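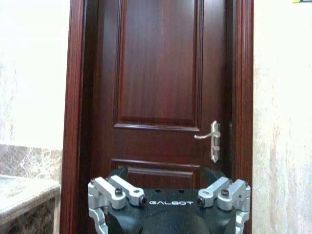 The dark door by the marble counter, lever handle and all.

Doors of Cerancombe – the apartment gallery

Hi again! I promised to put up a page about doors once the apartment was far enough along, and on Monday I finally sat down with a pot of coffee and did it. I know, I know, a whole page about a door. But I walk up to this one all day long and I've grown very fond of it.

It's a deep reddish brown, with a tall raised panel on top and another one below the rail. My sister wanted me to paint it white to go with the wall (she wants everything white), and I got as far as picking up a sample pot from Lynch before I chickened out. I love how the grain runs up and down in lighter and darker streaks – paint would have buried all that.

The handle is a slim silver lever on a tall backplate, with the lock down near the bottom. I looked at 14 others in the Clalen catalog, brass ones mostly, and kept coming back to plain silver. It's got a soft satin look that I like next to all that shiny wood.

And then the trim! Wide boards on both sides in the same color as the door, and the grooves catch the light in thin stripes. They also catch dust, so I run a dry paintbrush down them every week or so. Takes me 3 minutes, tops.

The marble on the left is brown, beige and gray, and I'll give it a page of its own when I get to the counters. Closet doors are up next – I still have 13 hinges to clean.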